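Two Grippers, One Spare Bedroom
Jul 1, 2021

Armelle Vidal builds hand-held grippers in a house in Prarinville, with parts cut and printed at the shared workshop in Orholm, a bus ride away. The pair she uses now is her third version. The first two are in a drawer.

"The first one was too heavy at the front," she says. "You could hold it for a few minutes and then your wrist gave up. The second was light enough, but the fingers flexed sideways and I had no way to stiffen them without starting over."

The tools have no arm behind them. A person holds one in each hand and works with cloth, and the recordings are later used to train a small two-armed machine that Vidal and her building partner, Lucienne Langlois, keep at Orholm. Langlois handles the software. Vidal handles everything with a screw in it.
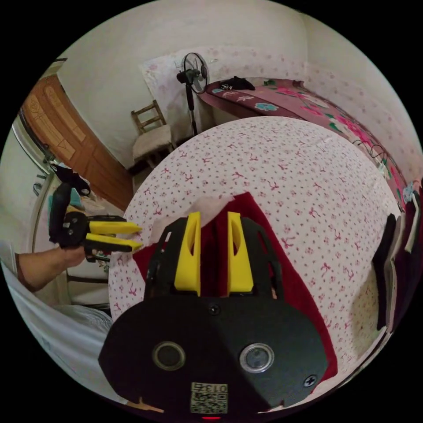 Cloth was Langlois's choice. "Blocks are easy, and we had done blocks," Vidal says. "A sheet has no fixed shape, so the machine has to look again after every pull." The beds in the house do for a work surface, and for now the test piece is a deep red cloth on a sheet printed with small pink and red flowers. Vidal wanted a plain background. Langlois argued for the print, on the grounds that a machine trained over plain white would fail in any real bedroom. They kept the print.

The fingers took most of the spring. Vidal drew them as parallel wedges with a slot in each, so that the tip can give a little while the root stays stiff. She went through 200 test prints between April and the current set, changing the slot length in small steps. Yellow was the color of the spool on hand.

"People ask about the electronics first," she says. "The electronics were a week. The finger angle was months. If the two faces don't meet flat, a thin fabric slides out as soon as you lift."

She checks the faces with a strip of paper. It is pinched at the tip, at the middle and at the root, and pulled each time by hand. A finger that lets go at any of the three points is filed or thrown out.

Costs were kept in a notebook. The two grippers together came to 429 in parts, not counting the failed prints or the cables, which Vidal bought twice after ordering the wrong connector from a supplier in Pons.

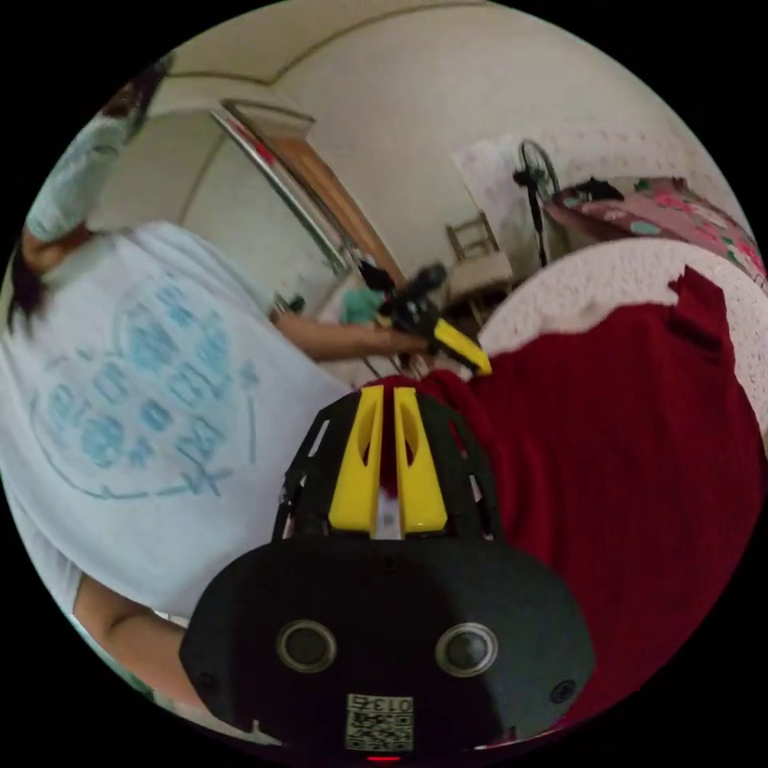 Langlois keeps the other notebook. It lists 2,228 recordings, of which 498 were dropped. Most of the dropped ones had a timing fault: the clocks in the left and right units drifted apart, and by the end of a long session the two hands no longer agreed on when a fold had happened. "You can't see it when you play one side," Langlois says. "You have to run both together and watch the moment the fabric changes hands." The fix was a shared start signal and shorter sessions.

Both women take turns holding the tools, and their habits differ. Langlois pulls a corner toward herself and folds away. Vidal lifts first. They considered agreeing on one method and decided against it for this round, though Vidal expects to revisit the question if the machine keeps stopping halfway through a fold, as it did on its last two trials at Orholm.

The next version will have a thicker wall behind the finger mount and a handle that fits a smaller hand. Vidal also wants to replace the screws in the housing with a single type, so that one driver does the whole job. A workshop in Brosivville has asked for the drawings. She has told them to wait until the handle is done.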